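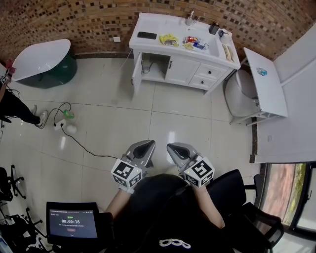
Teaching the hand before the arm

At Pandach, most of a manipulation policy is finished before a robot is involved. An operator holds a gripper in each hand, does an ordinary household task, and puts the grippers down again. The recording becomes one demonstration. The group's latest result, circulated on 06/06/2023, concerns what happens between the recording and the training run, and it rests on 1706 such demonstrations.

The method belongs to a family that has become common in imitation learning. Driving a robot arm by remote control gives clean data but is slow, and it ties every demonstration to one machine in one place. Hand-held grippers move at the speed of the person holding them. The price is that the position of each gripper has to be estimated, and an error of a few millimeters at the jaws can turn a good grasp into a miss.

Pandach puts a white cube on each gripper, with black fiducial patterns on its faces. A camera that sees a pattern of known size can work out where the cube is and how it is turned. When two faces are visible at once the estimate is usually good. With one face, seen nearly square on, it can flip between two orientations that fit the image almost equally well.

"The flip is the expensive error," says Leonora Padilla, who leads the tracking work. "A dropped reading leaves a gap and you can find it. A flipped one looks like data."

Padilla's method, called Tralta, does not try to settle each reading by itself. It keeps both candidate orientations for every uncertain instant and carries them forward. A path is then chosen over the whole demonstration, with a cost on sudden rotation and a second cost on relative motion between the two grippers that a person's arms could not produce. The second cost is the new part. Earlier versions treated left and right as separate problems – a reasonable choice for tasks done with one hand, and a poor one for opening a cabinet while holding something.

The test set was recorded in furnished mock rooms, among them a bathroom with a tiled floor, a vanity and a toilet. Bathrooms are hard on this kind of tracking. Gloss on tile and porcelain washes out pattern edges, and work inside a cabinet hides the cubes for seconds at a time.

On the bathroom tasks, the older per-gripper filter lost or misread the pose in 21 percent of demonstrations badly enough for them to be discarded. Tralta brought that to 6 percent. The remaining failures were nearly all long occlusions, where neither cube was visible and the path had nothing to choose between. The method does not fill those in, and the group does not claim that it should.

Whether cleaner paths make better policies is a separate question. Wiesława Sadowski trained the same network twice, once on the set kept by the old filter and once on the set kept by Tralta, and ran both on a two-armed robot named Lewis. The second policy did better on cabinet and drawer tasks. On simple pick-and-place there was no difference she was willing to report.

Sadowski points out that the two training sets also differ in size, as fewer demonstrations were thrown away. A run with matched sizes was started in March on part of the data and kept most of the gain, though with a wider spread between seeds.

Processing is done offline and takes 2 passes over each recording. The group is now working on a version fast enough to warn an operator while the grippers are still in hand. The first trial is planned for Prarkunby, a partner site with a kitchen and much less glossy tile.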